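Slippers at the door: how our winter swap got going

If you came along to the Vukerness hall in December you will have noticed the change straight away, because your feet were warm! We are now a shoes-off building for all the evening groups, and I am so pleased with how people have taken to it.

The idea came from Sorcha Dunbar, who runs the stretch and balance class and was fed up with sweeping grit out of the corners before anyone could lie down. She had spent a winter teaching in a place where everybody changed at the door without a second thought, and she asked if we could try it for 30 days. I said yes mostly to be polite. By the end of the first week I had bought myself a pair of sheepskin ones and was telling strangers about them at the bus stop.

The part I love best is how quickly a room settles down once people have their outdoor shoes off. The Brandes choir noticed it too. Harish Jaiswal, who sings bass and stands nearest the radiator, told me the quiet bits are properly quiet now, with no heels clicking about at the back while the tenors find their page. Even the board games lot stay later, and they were never quick to go home in the first place.

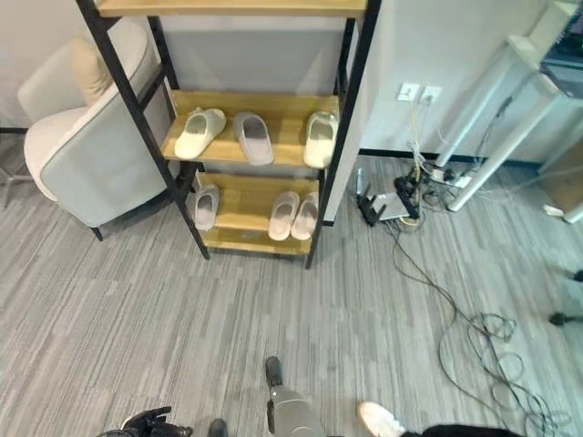
Then there's the food. Once people are in slippers they seem to want soup, so the kitchen has been busy as well. Mattes Kuhlmann made a split pea and smoked paprika one that went in 21 minutes (he timed it, he was very proud) and I've asked him for the recipe for next month. He says it needs a whole day in the fridge first and that we are not to rush it.

A few things to know if you haven't been yet. Bring your own pair if you can – anything with a bit of grip underneath, as the hall floor by the stage is polished and plain socks are a bad idea on it. Write your name inside if you plan to leave them with us. Wet boots go on the trays in the porch, please, and umbrellas in the tall bin. If you wear insoles or need a proper shoe for your balance, keep your shoes on and just give them a good wipe on the mat. Sorcha is very firm that comfort comes first.

We are also collecting slippers for the night shelter on Kosanmont Road. They need new ones only, all adult sizes, and the bigger sizes run out fastest. We're hoping for 100 pairs before the clocks change and we have had a lovely start. Hand them in at the kitchen hatch any evening after 7, and if you would like to help sort them into sizes, have a word with Sorcha at the end of her class. There will be soup!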